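Home News Minutes Allotments Hall Hire Contact

Trallbridge Allotment Association
Minutes of the September meeting

4 min read

Present: Glykeria Manolakis (chair), Spyros Gavalas, Sotiris Gavalas, Sotiris Politis, Nesrin Kurtuluş (minutes).
Apologies: the Flarkimby plots, collectively, by text message.

The meeting opened at 7:30 pm, or at 7:42 by the clock in the hall, which remains on the agenda for next time.

1. Minutes of the last meeting

Approved, after Spyros asked that "heated discussion" be changed to "discussion." Sotiris Politis asked that it be changed back. Left as it was.

2. Water

The meter reading came in and the bill is $246, up $73 on last year. Glykeria asked whether anyone had left a hose running in July. There was a silence long enough to be minuted. The standpipe by the lower gate drips, and Sotiris Gavalas will replace the washer. He said the same in May and would like it noted that he has since bought the washer.

Agreed: hoses off by 8 pm, and no hose to be left tied to a fence and "trusted."

3. Harvest supper

Set for the last weekend of the month in the hall, doors at 6. Tickets stay at the old price. Thirty places sold so far, four of them to Spyros, who has not said who is coming with him.

Food is potluck. Last year produced eleven zucchini loaves and one salad, so there will be a sign-up sheet and Nesrin will guard it. Drinks are bring your own, with beer and soft drinks on the counter for anyone who forgets.

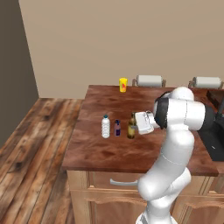

Stefanou has offered the loan of folding tables again, on the understanding that the same number come back. Sotiris Politis will collect them in his van. He asked for gas money and was offered marrows.

Music was discussed. Sotiris Gavalas plays the accordion and is willing. The meeting thanked him warmly and moved on to parking.

Parking: use the Westusdale end, as the verge by the gate is still soft. Anyone who parks on it anyway will be pulled out in the morning, in daylight, with people watching.

Cleanup: rinse all bottles and leave the caps off, or the recycling center sends them back. Cups get washed and put away the same night. Glykeria has the key and will be standing next to the door with it.

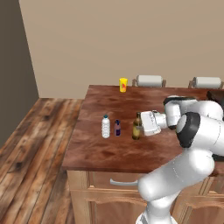 4. Compost

The delivery came to 200 bags and was stacked across the path to plots 9 through 14. Plot holders there have been climbing over it with good grace, apart from one letter. Bags may be collected from Spyros, who will cross names off a list. Please do not cross off your own name.

5. Best pumpkin

Judging will be by weight only. Last year's category for "character" is withdrawn following the appeal.

6. Any other business

Nesrin asked who has the good wheelbarrow. Everyone present believes it to be with Flarkimby. Nesrin will write to them, politely the first time.

Spyros raised the subject of badgers. Held over.

Meeting closed at 9:05 pm (hall clock: 9:17).

Related
Minutes of the May meeting
Plot rents and how to pay them
Pumpkin judging: outcome of the appeal
Borrowing the wheelbarrow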